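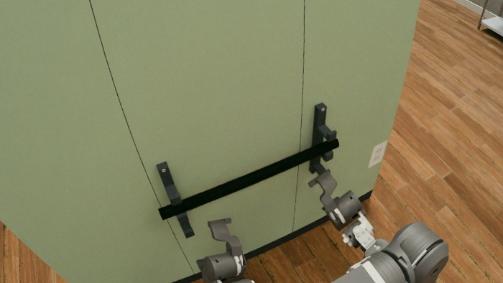
Zuweira Kpodo wrote to ask whether the Kunda wall paint holds up to scrubbing, or whether it goes shiny the way most flat paints do. She has two kids and a narrow hallway, and she wanted to know before she bought a second can.

The short answer is that it holds up better than I expected, with one weak spot. I put Kunda Flat on three walls of my own place in Flanardale in October: the hallway, the back of the kitchen, and the small bathroom. The color is a gray green they sell as number 2372. On the card it looks almost gray. On a wall it reads greener, more so in the evening under warm bulbs, so get the sample pot first.

Coverage was fair. The can says one coat over a similar color. I was going over cream and needed 2 coats everywhere, plus a third pass along the ceiling line where my brush had left it thin. It is a thick paint and it drags a little on the roller. A short nap cover worked better than the medium one I started with, which left a texture I had to sand back in the kitchen.

Smell is low. I slept in the next room the same night with the door open and didn't notice it. Drying is slower than the label says. Mine stayed tacky at four hours and I left it overnight before the second coat.

Now the scrubbing. I rubbed a patch by the light switch with a damp sponge and dish soap, 100 strokes, and let it dry. No color came off on the sponge and I can't find the patch by daylight. Pencil came off, and so did tomato sauce. Black shoe marks near the baseboard did not, and when I went at them with a melamine sponge I got the shiny spot Zuweira is worried about. It shows from the side. Touching it up with leftover paint and a small roller hid most of it.

The bathroom is the weak spot. Water runs down the wall by the shower and leaves faint streaks that need wiping. I would use the Twal satin in there – my neighbor Rima Abu Hammour has it in hers and it has stayed clean, though it shows every dent in the plaster.

Price was $25 for the small can, which did the bathroom with a bit left over.

I would buy it again for a hallway or a bedroom. For a bathroom, no. Zuweira, if your scuffs are mostly from shoes, paint the lower part in something with more sheen and keep the flat for the top.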